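Household sorting scheme to open second site in Plesow

7 May 2026 – Surent, the household goods sorting service, will open a second site in Plesow in October. The new room will take mixed boxes from house clearances, student moves and end-of-tenancy cleans, and pass on what can still be used.

The service began in Taipe with one table and a borrowed van. Over the past year it handled 1,247 mixed boxes, most of them packed in a hurry by people who had to be out of a flat by noon. Kitchen items made up the largest share, followed by cleaning things and unopened food.

"People empty the last cupboard into whatever is nearest," said Rosaura Ccori, who manages the Taipe site. "You get the fruit bowl and the things from under the sink in one box. We would like them to sort it first, but on moving day they don't, and we have to work with that."

At Plesow, each box will be tipped into a metal bin on a wooden table and sorted from there. Food goes to one side, cleaning tools to another, and drinks cans are set apart to be checked for dents and dates. Fruit is looked over the same day. Anything soft or split goes to compost, and the rest is offered free at the door.

Surent moved from plastic crates to metal bins last year. The bins scratch and scuff with use, but they can be wiped down between boxes and do not hold smells. 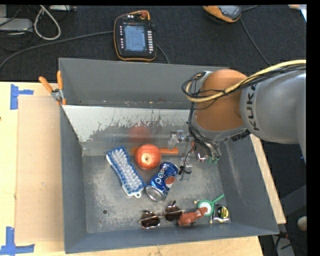
Brushes have been one of the harder items to place. Charity shops rarely accept them, even when they have plenty of wear left, and the Taipe site now keeps a shelf of them for tenants moving into unfurnished flats. Plesow will do the same. Each brush is soaked, rinsed and hung up to dry before it goes out.

"I thought we would be giving away plates and saucepans," said Jairo Inga, who will run the Plesow room. "We do, but a new tenant on the first day wants a scrubbing brush, a cloth and something to drink – the saucepans can wait a week."

The Plesow room has space for about 300 boxes at a time. It was last used as a carpet shop, and the dark carpet at the back has been kept to cut down on noise. Fitting out has been paid for by Gelance, a local lettings firm, which will also hand out sorting labels to tenants who give notice. The first print run is 500 labels.

Residents can bring up to four boxes per visit without booking. Glass should be wrapped and marked. Surent cannot take bleach, paint, aerosols, raw meat or open food. Larger clearances need to be arranged in advance with Halvard Eide at the Taipe site.

Opening hours for Plesow will be published in the summer.

Press contact: Sumaiya Sarkar, Surent | © Surent 2026 | Back to top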